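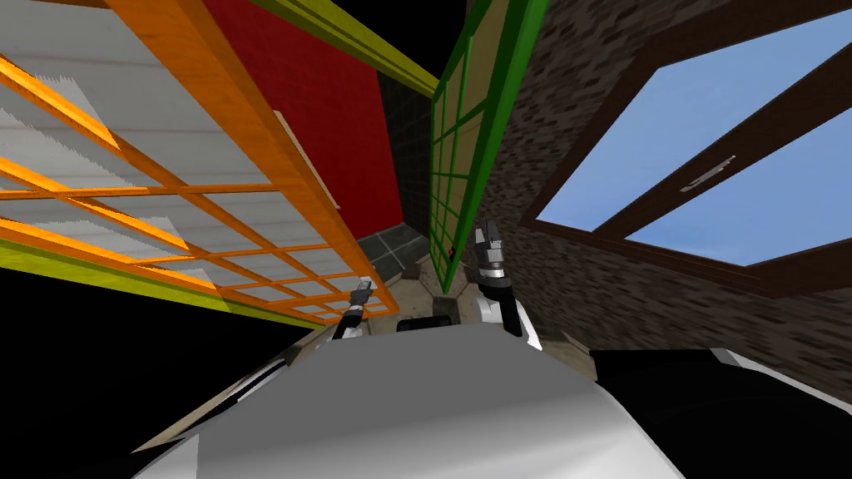

A commenter on the original post suggested the camera pitch was simply set wrong in the config and that I should check the sign. I have. Full details follow.

Head camera pitched wrong in simulator, two-arm build

I am building a two-arm robot in a shared workshop and testing it in simulation before I cut any more metal. The view from the head camera comes out steeply tilted, as if from below, with the body filling the lower centre and both grippers above it. The room is a stock one with a brick wall and a window. I run Kindia 4 for the physics and export the model from Clirance. The pitch in the config is 13 degrees down. Changing it to 2 makes a small difference in the expected direction, so the value is being read. The gripper joints respond normally. What else should I look at?

Posted by gristgate_bench

jaidee_user
Check the parent link. If the camera is attached to the torso instead of the head, your pitch is added to whatever rotation the torso mesh came in with. Clirance exports with a different up axis unless you tick the box, and the fix-up rotation gets put on the first link in the chain. Children inherit it.

Set all joints to zero, print the world pose of each link from the base upwards, and stop at the first one with a roll or pitch you did not ask for. Correct it there. Do not cancel it out at the camera, or the arm kinematics will be wrong as well and you will find out when you try to reach for something. Also check whether your 13 is being read in degrees. Mine wanted radians for fixed joints and degrees for sensors.

tilted_again
Had this. Reinstalled, went away.

offcut
The first answer covers it. One addition: look at the field of view too. Mine had gone back to about 60 after an update and I spent an evening on the mounting angle before I noticed. It is in the sensor block, below the clipping distances.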